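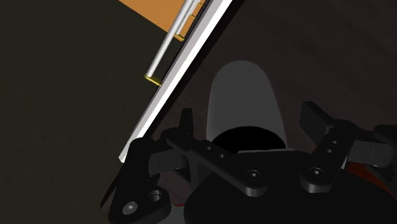

Dark panel, pale edge, silver bar handle.

Dark cabinets with white edges: paint them, tape them, or move?
Posted in Kitchens & Cabinets, 12 June 2023
Viewed 3,484 times

Olga Benítez

We bought a house in Gastel in January, and the kitchen came with it, the way a cough comes with a cold. The cabinets are the Forkberg line, flat fronts, nearly black. I like nearly black. What I don't like is that every door and side panel has a white edge. Close the doors and you get a thin white outline around each one, so the whole kitchen looks like a diagram of a kitchen.

My husband says it's a design choice. My sister asked if the previous owners had run out of something.

I got a quote for new doors and it was $3,000, without handles and without anyone putting them up. For that I can learn to love a diagram. But before I do, I'd like to know:

Can I just paint the edges? I own a small brush and a reasonably steady hand before noon.

If not paint, is that iron-on edge tape any good, and does it go over the old edge or does the old edge have to come off first? The old edge is very firmly on. I tried a fingernail and lost.

Also, and I know this should be its own post, the bar handles stick out far enough to catch the pocket of every pair of pants I own. If I'm doing the edges I might as well swap those too. The screw holes are an odd distance apart, and nothing at the store lines up with them.

I rent nothing, I owe everyone, and I have the use of a neighbor's drill. Thanks in advance.

Lesia Kovalchuk

Paint! Everyone will tell you not to and everyone is a coward.

I did mine with black craft paint one evening while a chicken was in the oven and it looked great. You do have to touch up the ones by the sink now and then (by which I mean most weekends), and the trash cabinet has gone a bit stripy, and there was a small amount on the dog. But it cost me next to nothing and I had a glass of wine while I did it.

As for the handles, I took mine off and never put anything back. You get used to opening things from the bottom corner. Guests don't, so they also don't find the good cookies.

Solomiia Kovalchuk

I'm related to the person above and have seen the trash cabinet. Please use tape.

I've done two kitchens this way, mine and our mother's, and mine is still holding after 10 years. It's slow and dull and I recommend a podcast about a crime.

First, check what you've got. Hold a hair dryer on high against one end of the edge strip, on a door you don't care about, and keep it moving. If the end starts to lift, you have glued-on strip and it'll come off with a putty knife, a few inches at a time. Keep the blade nearly flat. If nothing budges after a couple of minutes, stop and leave it alone. You can tape over it, you just have to rough it up first so the glue has something to hold.

Take the doors off. I know. You'll think you can do it with them hanging, and you can do the first one. Number them on a piece of masking tape inside the hinge cup before you stack them, or you'll spend an evening auditioning doors.

Sand the edge with something medium, wipe it down with rubbing alcohol, let it dry. Cut the tape an inch longer than the edge. Iron on cotton, no steam, and go slower than feels right. Then press it down hard with a block of scrap wood while it's still hot. Skipping the block is the reason most people say edge tape doesn't work.

Trim the overhang with a proper edge trimmer if you can borrow one, or a sharp chisel, or a fine file held at a slant and pushed away from you. Never pull the file back toward you, it'll lift the glue.

I used Vadedik tape in black. Their black is a touch bluer than my doors and in all this time one person has noticed, and he was there to fix the dishwasher and was in no hurry.

Do the long vertical edges first. They're the ones you see from the table. If you run out of patience, the bottoms of the lower cabinets can stay white until somebody lies down on the floor.

Handles: measure from the center of one screw hole to the center of the other, in millimeters, even if it goes against everything you were taught. Most handles are sold by that number, and a lot of the "nothing fits" trouble is people measuring the whole bar. If it truly is an odd size, Stelmakh on the old highway has bins of discontinued ones in the back, sorted by a system known only to Stelmakh. Bring one of yours along. 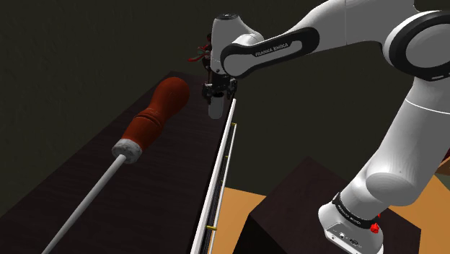 Nabil Mahasneh

I'll second the tape, with one correction and one grumble.

The correction: I wouldn't tape over an existing edge on the side where the hinges are. Even a thin layer can be enough to make a door rub against its neighbor, and then you're out there with a screwdriver adjusting hinges by quarter turns and discovering things about your marriage. Hinge side, either get the old strip off or leave it white. With the door shut you'll hardly see it.

The grumble: I hung cabinets for 15 years, and a contrasting edge was something people paid extra for during a good part of that. I put white edges on dark doors for a dentist who cried a little, she was so pleased. So your husband may have a point, which you don't need to pass on.

For the pockets, look at the shorter edge pulls that hook over the top of the door. They cover part of the white edge too, if that helps. You'd need to fill the old holes, and filler on a flat, nearly black front will show whatever you do to it, so try it on the cabinet over the fridge first and look at it in daylight.

Olga Benítez

Thank you all. The hair dryer lifted the strip on the broom closet door on the first try, and then tripped the breaker, so that's a separate post.

I've ordered the tape. My pants have been told to hang on.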